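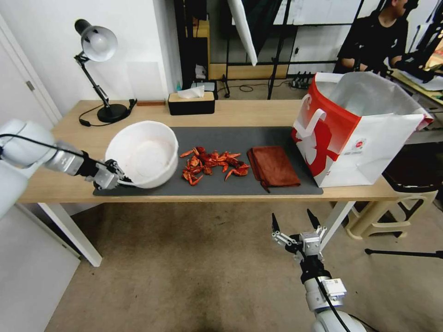
2020-06-28

Rental listing matcher, continuing from the last entry. Goal for today was to find out why the Nirkalora units keep showing up twice on the search page, and to get the address cleanup into good enough shape that the Stadusa feed can be switched on again.

Pulled a fresh export from both sources. Stadusa sends one row per unit. Akolgo sends one row per building with the units packed into a single text field, separated by semicolons most of the time and by slashes when the agent typed it by hand. I had written the splitter for semicolons only. Buildings with slashes came through as one long unit name, so they never matched anything on the Stadusa side and we listed both.

Fixed the splitter. Ran it on the test batch of 700 listings. Before the fix there were a lot of pairs on the page that were plainly the same apartment. After the fix, 19 were left. Went through those by hand, which took the rest of the morning.

Most of the leftovers are floor area. Stadusa gives floor area without the balcony. Akolgo includes it, or at least some of its agents do. The matcher wants area to agree closely before it will call two units the same, so anything with a big balcony fails. Did not want to loosen the tolerance for everything, as that would start merging studios on the same floor that really are separate units. What I did instead: if building, floor and unit number all agree, area is ignored. If the unit number is missing on either side, area still counts.

Side effect to watch. Some older buildings in Nirkalora reuse unit numbers across towers, and the tower letter is often left out. With area ignored, Tower A 5C and Tower B 5C would be merged if both agents forgot the letter. Found one case where this would happen. The asking rents were far apart, so I added a rent check as a backstop. It is crude. A unit that got a price cut on one site and not the other will fail it and show up twice again. I can live with a double. A wrong merge hides somebody's listing.
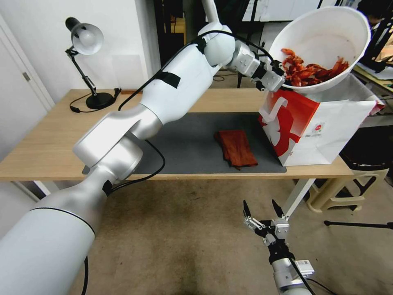 Arm with the large white bowl, tilted.

Address cleanup. Ran everything through Dorker with the new street list. It now handles "St" at the front of a name (saint) separately from "St" at the end (street), and the two barangay spellings that were giving trouble resolve to the same place. Still wrong:

- Corner lots. Agents write both streets, in either order. Dorker takes the first one and drops the second, so the same building gets two addresses.
- Landmarks in the address line ("across from the old market"). It tries to read the landmark as a street. These should go into the notes field, and the pin should be used for location.
- Phase and block numbers in the subdivisions. Phase 2 Block 4 and Block 4 Phase 2 come out as different places.

The last one is easy, just sort the parts before comparing. Did it after lunch and reran. Good. The corner lots need a real fix. My plan is to keep both streets as a pair and compare pairs without caring about order. Landmarks can wait.

Looked at the map pins while I was in there. A good number of Akolgo pins sit at the agent's office and not at the building. They are easy to spot once you know, a stack of listings all on exactly the same point. Added a rule: if listings with different building names share one exact pin, the pin is marked as not trusted and the map shows the district only. This is better for the renter than a wrong pin. We had a complaint about that back in December and I never wrote down what was done, so I am writing it down now.

Speed. Full run takes around four minutes on the office machine with the new checks. It was two before. Nearly all of the extra time is in the unit number comparison, which reloads the building table for each row. Should load it once at the start. Not urgent, it runs overnight anyway.

Photos. Did not get to photo matching. The idea is still to compare the lead photo on each side and use it as a tiebreaker when unit number is missing. Worry is that developers hand out the same model unit pictures to every agent, so a photo match would say very little in new buildings. Might be worth more in resale and older rentals where the owner took the pictures. Test it on the older ones first and leave new projects out.

Left for next time:

- corner lot pairs
- load building table once
- ask Stadusa whether the tower letter is in their raw data and just not in the feed — if it is, the rent check can go
- rerun the test batch with the full Nirkalora set, not only condos
- decide what to show when two sources give different rents for one unit. Right now it shows the lower one. Agents will not like that. Could show both with the date each was last updated.

Stadusa feed stays off until the corner lots are done. Old matcher is saved in the archive folder, config next to it.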